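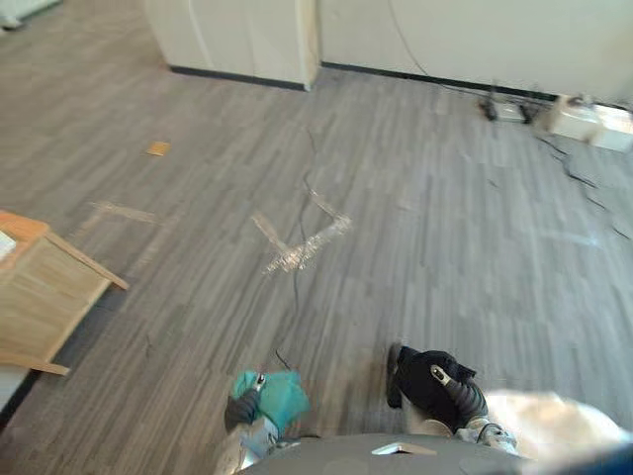 Tera wants 50 a month for a robot that tidies clothes, on a contract of 19 months. Trials open in Urkidham in October.

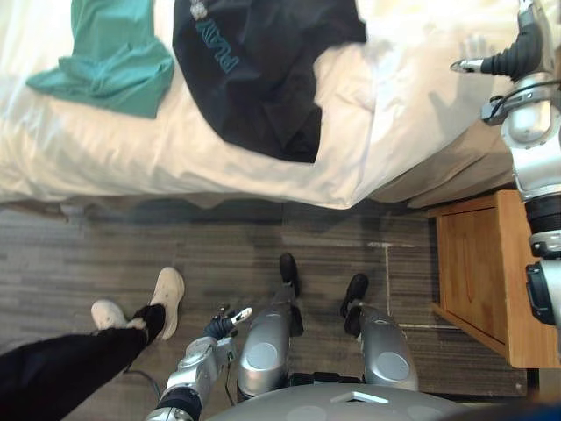

The firm says its Wutex service handles shirts left on beds and floors. It gives no figure for how long one shirt takes, or how many get dropped.

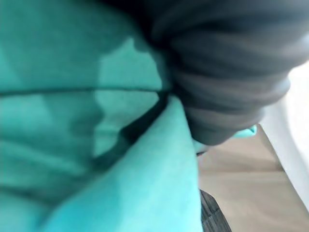
A ribbed gripper finger against teal fabric.

Rival Stefanou dropped a similar plan after six months. Tera claims 3,263 sign-ups, none of them paid.
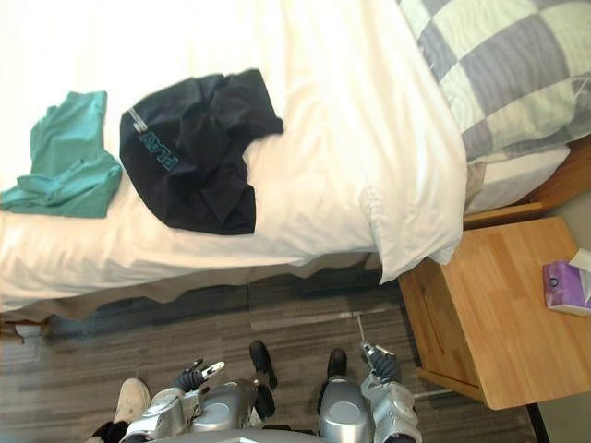 Ironing is extra.

Related
Stefanou puts up repair fees
Urkidham laundrette to stay open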